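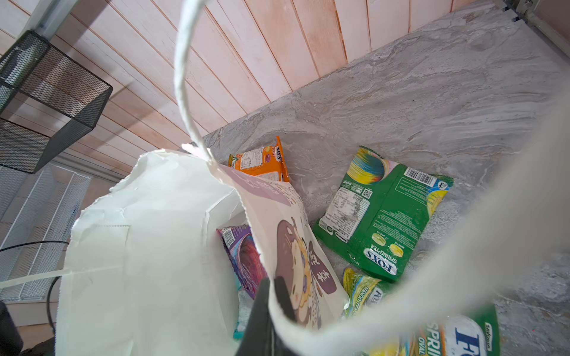
Candy packets and the white paper bag at the pink plank wall, before sorting.

March, 9:40

Snack bag inventory, continued from the previous page. Aim is to settle how the mixed candy gets packed into paper carrier bags for the Moscombe order, and whether the white bag is good enough to stay on the supply list. Karla Ventura wants a yes or no on the bag before she reorders.

Bag condition. Top edge torn and ragged. Handles are twisted white paper rope and take up a lot of room above the opening. Cartoon panel (round-faced character, brown hair, dark cap, cream background, lavender banner) is folded in at the back. The character has a purple speech bubble with white Chinese text, not translated, ask Karla if it matters for the listing. The fold takes space from the opening and a packet standing behind it is easy to miss. The purple one with the pink and blue swirls was half hidden there.

Packets. Two labels can be sorted by flavor without opening anything:
SPRING-TEA / JADE TEA, green, FOX'S on a blue banner. Barcode and QR code both on the back.
MANGO TEA, yellow-green, also FOX'S.
The orange one goes down as "fruits" until I turn it over and read the whole name. Purple one: flavor not recorded yet. Do not guess from color. The last batch sheet had two entries swapped that way and Heriberto spent a morning correcting it.

10:15

Set up the target weight. Cekport scale, zeroed with an empty bag on the plate. Target fill is 200 g per bag, same as the Galindo order. Mixed flavors, no more than 2 of any one flavor. Tolerance not agreed. I am using one small packet over, none under, until somebody writes down something better.

Packing order tried:
Flat packets on the bottom, printed side toward the front of the bag. Large green type goes in first because it is the widest and holds the base open. Small ones stand on edge in front of it. Crimped ends up, so they can be gripped and pulled without digging.

Problem with this order: with the crimps up, the large packet comes close to the rim, and the handles have to be pushed outward every time something goes in. Laying it on its side fixes the height but the base bulges and the bag leans. Left it upright for now.

Second order, small packets first and large one last, was slower and the bag would not stand. Dropped.

11:05

Talked to Heriberto Villalobos about the torn rim. His view is that the tear starts where the handle patch is glued and runs along the fold, so any bag opened by pulling on one handle will do the same. He suggests opening with a flat hand inside the bag and leaving the handles alone until it is full. Agreed to try it on the next sleeve. Vullora lists a bag with a turned-over top at the same width. Price unknown, minimum order 200. That is more than we need for Moscombe but would cover Galindo as well.

Counter notes. The gray marble-pattern top is busy and small print is hard to read against it under the ceiling light. Put a sheet of plain paper down before reading labels. Keep the packets clear of the wall so nothing ends up standing against the planks behind the bag.

To do
Turn over the orange packet, copy the full name.
Read the purple packet, add flavor and barcode number.
Check best-before dates on everything and put them in their own column, not in remarks.
Ask Karla for a tolerance on the 200 g.
Request a sample of the Vullora bag, turned-over top, white.
Torn bag: keep for practice fills, mark it on the base so it does not go out.

Answer to Karla on the present bag: no, unless the flat-hand opening works on the next sleeve. Will enter the result under this one.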